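Pressemitteilung

Wer sortiert hier eigentlich neben wem? Rallholm legt Leitfaden für zweihändige Roboter am Arbeitstisch vor

Zwölf Regeln für Wäschereien, Textilaufbereiter und Werkstätten – erprobt im laufenden Betrieb, frei verfügbar ab September

Estmont. Ein Tisch, ein Korb, ein Haufen Wäsche: Viel einfacher kann ein Arbeitsplatz kaum aussehen. Wie viel trotzdem zu klären ist, bevor ein Roboter mit zwei Armen und fünffingrigen Händen daran arbeiten darf, haben Fachleute aus Technik und Betrieb in den vergangenen Monaten im Textilzentrum Estmont durchgespielt. Das Ergebnis liegt jetzt vor. Der „Leitfaden Tischarbeit mit Roboterhänden“ der Arbeitsstelle Rallholm beschreibt auf 80 Seiten, wie Betriebe solche Plätze einrichten, freigeben und im Alltag sicher führen können. Und weil uns diese Arbeit wirklich gepackt hat, freuen wir uns sehr, dass wir sie endlich teilen dürfen!

Geschrieben ist der Leitfaden für Menschen, die morgens die Schicht einteilen. Vorkenntnisse in Robotik braucht es für die meisten Kapitel nicht, ein Anhang für Fachkräfte der Instandhaltung geht stärker in die Tiefe.

Eine Lücke zwischen Norm und Sortiertisch

Für Industrieroboter gibt es seit langem ein dichtes Regelwerk, und auch die Zusammenarbeit von Mensch und Maschine ist normativ beschrieben. Wer allerdings einen kleinen Betrieb führt und an einem einzelnen Tisch Socken, Handtücher oder Strickwaren vorsortieren lassen will, sucht in diesen Texten lange nach Antworten auf seine Fragen. Wo steht die Kollegin, die Ware nachlegt? Wer darf den Korb wechseln, und in welchem Zustand muss die Maschine dabei sein? Was geschieht, wenn sich ein Faden um ein Fingergelenk wickelt?

„Wir haben am Anfang gedacht, das wird ein Merkblatt“, sagt Rimantas Vaher, der die Arbeit in Rallholm geleitet hat. „Zwei Seiten, vielleicht vier. Dann haben wir den ersten Vormittag am Tisch verbracht und jede Frage mitgeschrieben, die jemand laut gestellt hat. Am Mittag war der Block voll.“

Der Leitfaden ersetzt weder die Risikobeurteilung noch die Pflichten des Betreibers. Er hilft dabei, beides ordentlich zu erledigen. Zu jeder Regel gehört ein Formblatt, das sich ausfüllen, ändern und an die Dokumentation der Anlage anhängen lässt.

3.592 Griffe, 1.070 Einträge

Grundlage sind Erprobungen in Estmont, bei denen insgesamt 3.592 Griffe an weichen Textilien ausgewertet wurden. Daraus entstanden 1.070 Einträge im Beobachtungsbuch, vom abgerutschten Handtuch bis zur Frage, ob die freie Hand beim Greifen über die Tischkante hinausragen darf. (Darf sie, aber die Fläche davor gehört dann zum Arbeitsbereich und wird am Boden markiert. Darüber haben wir lange diskutiert!)

Riaan Mtshali hat das Beobachtungsbuch geführt und die Einträge gemeinsam mit den Beschäftigten geordnet. „Die nützlichsten Hinweise kamen von Leuten, die seit Jahren an diesen Tischen stehen“, berichtet er. „Eine Kollegin hat sofort gesagt: Der Korb muss immer auf derselben Seite stehen, sonst greife ich irgendwann blind dorthin, wo der Arm ist. Das steht heute fast wörtlich in Regel drei.“

Aus den Regeln

Regel eins betrifft die Freigabe. Jeder Platz bekommt eine verantwortliche Person, deren Name am Tisch hängt. Sie gibt zu Schichtbeginn frei und niemand sonst, auch nicht in Vertretung auf Zuruf.

Regel drei legt die Seiten fest. Behälter und Ware haben je einen festen Bereich auf der Tischplatte, die Einteilung bleibt über alle Schichten gleich. Wer umstellt, gibt den Platz neu frei.

Regel vier handelt von beiden Händen. Bei einer zweihändigen Maschine zählt auch die Hand, die gerade nichts hält. Ihr Bewegungsraum wird genauso beurteilt wie der Raum der greifenden Hand, einschließlich der Haltung, in der sie wartet.

Regel sechs ist die Kraftregel. Textilien verzeihen viel, Finger verzeihen wenig. Der Leitfaden empfiehlt, für weiche Ware mit der niedrigsten Griffkraft zu beginnen, bei der das Stück noch sicher gehalten wird, und jede Erhöhung schriftlich zu begründen. Maßgeblich bleiben die Angaben des Herstellers und die einschlägigen Grenzwerte.

Regel sieben widmet sich der Sauberkeit, und sie hat in den Rückmeldungen das größte Echo ausgelöst. Fasern, Haare und Folienreste gehören zum Alltag der Textilarbeit. Die Regel verlangt eine Sichtprüfung von Tisch und Fingergelenken vor jeder Freigabe und nach jeweils 50 bearbeiteten Stücken. Gereinigt wird ausschließlich im gesicherten Stillstand.

Regel neun regelt das Eingreifen. Fällt ein Stück herunter oder verhakt sich etwas, wird zuerst angehalten, dann hingeschaut, dann gegriffen. In Estmont haben die Teams diese Reihenfolge an einem Dienstag so lange geübt, bis sie auch unter Zeitdruck saß.

Regel elf schließlich beschreibt, was nach einem Halt passiert. Ein Wiederanlauf ohne bewusste Handlung am Bedienfeld ist ausgeschlossen, und der Grund des Halts wird notiert, auch wenn er banal war.

Material, das mitspielt

Ein eigenes Kapitel befasst sich mit der Ausstattung des Tisches. Die Erprobungen liefen mit Halterungen und Tischmarkierungen der Firma Šimko, die Software für das Beobachtungsbuch stammt von Zosovent. Beide Unternehmen haben ihre Erfahrungen offengelegt. Vorgeschrieben wird im Leitfaden trotzdem kein bestimmtes Fabrikat; beschrieben ist, was ein Behälter, eine Tischplatte oder eine Markierung können muss.

Dazu zählt etwa, dass Behälter unter der Bewegung der Hand nicht verrutschen und ihr Boden von oben einsehbar bleibt. Auch der Kontrast zwischen Ware und Unterlage wird behandelt, ebenso das Licht über dem Platz: Spiegelungen auf glatten Flächen sollen bei der Einrichtung zu verschiedenen Tageszeiten geprüft werden.

„Mir gefällt, dass man den Text aufschlagen und sofort loslegen kann“, sagt Gunārs Šimkus, der die Einrichtung der Plätze betreut hat. „Ich habe selbst noch beim Korrekturlesen Dinge an unserem eigenen Tisch geändert. Zwei Markierungen waren schlicht an der falschen Stelle.“
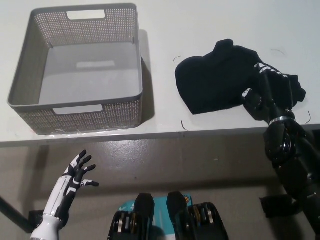

Muss für jedes neue Textil eine neue Risikobeurteilung geschrieben werden?

Entscheidend ist, ob sich durch das Textil etwas an Griffkraft, Reichweite oder Ablauf ändert. Bleibt alles innerhalb der bereits beurteilten Grenzen, genügt ein Vermerk im Formblatt zu Regel sechs. Wird eine Grenze überschritten, ist die Beurteilung vor der nächsten Freigabe zu ergänzen.

Schulung in zwei Teilen

Begleitend zum Leitfaden bietet Rallholm eine Schulung an. Der erste Teil richtet sich an alle, die am Tisch oder in seiner Nähe arbeiten, und dauert einen Vormittag. Der zweite Teil ist für die verantwortlichen Personen nach Regel eins gedacht und findet am eigenen Arbeitsplatz statt, mit der eigenen Maschine und den eigenen Formblättern. Hok-lam Pan hat beide Teile entwickelt und leitet die ersten Durchgänge selbst.

„Am schönsten sind die Momente, in denen eine Gruppe anfängt, über den eigenen Platz zu streiten“, so Pan. „Dann rücken plötzlich alle um den Tisch zusammen, jemand holt Klebeband, und am Ende des Vormittags ist eine Einteilung da, die wirklich zur Arbeit passt.“

Unterlagen gibt es zunächst auf Deutsch und Englisch. Eine lettische und eine litauische Fassung sind in Arbeit, außerdem eine Kurzfassung der Regeln als Aushang.

Rückmeldungen ausdrücklich erwünscht

Der Leitfaden erscheint als erste Ausgabe und soll wachsen. Offen ist zum Beispiel noch, wie sich die Regeln auf Tische übertragen lassen, an denen zwei Maschinen einander gegenüberstehen, und wie mit feuchter Ware umzugehen ist. Betriebe, die damit Erfahrung haben, sind herzlich eingeladen, ihre Beobachtungen einzureichen. Normunds Lūse sammelt die Zuschriften und beantwortet Fragen zur Anwendung, auch die kleinen und auch die ungeduldigen.

Leitfaden, Formblätter und Schulungstermine stehen ab September kostenfrei bereit. Gedruckte Exemplare können bei der Arbeitsstelle bestellt werden, solange der Vorrat reicht.

Einladung an die Presse

Medienvertreterinnen und Medienvertreter können den Erprobungsplatz in Estmont nach Anmeldung besuchen. Einlass ist ab 9.30 Uhr, festes Schuhwerk wird empfohlen, lose Schals und lange Ketten bleiben bitte in der Garderobe. Regel zwei gilt auch für Gäste.

Ansprechpartner
Arbeitsstelle Rallholm, Fachbereich Tischarbeit
Fachliche Fragen und Rückmeldungen: Normunds Lūse
Presse und Anmeldung: Rimantas Vaher

Abdruck honorarfrei, Belegexemplar erbeten.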